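Wullton House Linen and Clothing Project
Progress report to the Hakeck Fund
Thu 3 July
Prepared by Wenjie Shen, project lead

Where we are

The short version is that the clothing side is on schedule, the linen side is a little ahead, and the labeling side is a sore subject. The long version follows, as required by section 2 of the grant agreement, which asks for "narrative."

When the Fund agreed to pay for this work, Wullton House had 28 furnished bedrooms for people staying between hospital and home, and a storage system best summed up as "try the other closet." Donated clothes arrived in bags, went into rooms in bags, and left in different bags. Guests who came to us with only what they were wearing were offered a choice between a sweater four sizes too large and a long wait. The grant covers sorting, folding, shelving and a written routine that the weekend staff can follow without phoning me.

Sorting

We have now been through 17 of the 28 bedrooms. Each room is done in one visit: everything comes out of the drawers and the closet, goes onto the bed, and gets dealt with there. We tried using the long table in the day room first and lost two mornings to carrying things up and down the stairs. The bed is the right height, it is already in the room, and no one can put a coffee on it.

Things get divided into keep, mend, wash again and let go. "Let go" was called "discard" in our original plan, but the staff found that too harsh for other people's cardigans. The mend pile is larger than we budgeted for. It is mostly buttons. I have asked Udport, who do our repairs, for a price per button and received a price per garment, and we are still discussing the difference.

Folding

I promised in the application that we would have a house standard for folding, and I regret the phrase, as it invited opinions. There were two camps. One favored rolling, on the grounds that you can see everything in the drawer. The other favored flat stacks, on the grounds that they had always done it that way. We settled on flat stacks for knitwear and rolling for T-shirts and socks, and the matter is closed until someone reopens it.

Knits are folded sleeves in, then in half, and stacked with the heavier piece underneath. Stacks are kept small enough to pick up in one go.
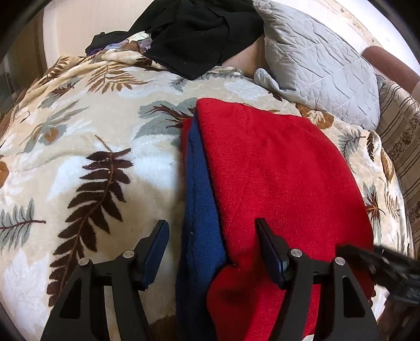 The loose ends take longer than the folding. Every bed ends up with a few things at the far end that belong to no category: a single glove, a belt for a robe we don't have, a bag inside a bag. The rule is now that the room isn't signed off until that end of the bed is clear as well. This added time to each visit, and I have adjusted the schedule below to admit it.

Linen

All the sheets and pillowcases have been checked and put away by bed size. We sent 73 worn pillowcases to be cut up for cleaning cloths, which has left us with more cleaning cloths than surfaces. Blankets stay in the bedrooms. Guests told us they like a proper blanket on the bed when they arrive, and I could think of no administrative reason to take it away from them.

The Grønli shelving for the second-floor linen room was delivered on time and assembled by our own staff over an afternoon. One shelf is upside down. It holds towels perfectly well and will be staying that way.

Labels

The shelf labels came back from the printer reading "Mens Small," "Mens Medium" and "Mens Smedium." They are being reprinted at the printer's expense. In the meantime we are using masking tape and a marker, and I should report in fairness that the tape is easier to read.

Spending

We are within budget on every line except hangers. I underestimated hangers. I would like to move a small sum across from the training line, where the session turned out shorter than planned: people already know how to fold a sweater, they only needed to agree on how. A request form is attached.

What comes next

The remaining 11 bedrooms will be done a few at a time, in the gaps between guests, with the last of them finished in September. The written routine is in draft and currently runs to two pages. The weekend staff have asked for one. I am cutting the section on socks.

You are welcome to visit. The linen room is at its best early in the week, before the laundry comes back.

Wenjie Shen
Wullton House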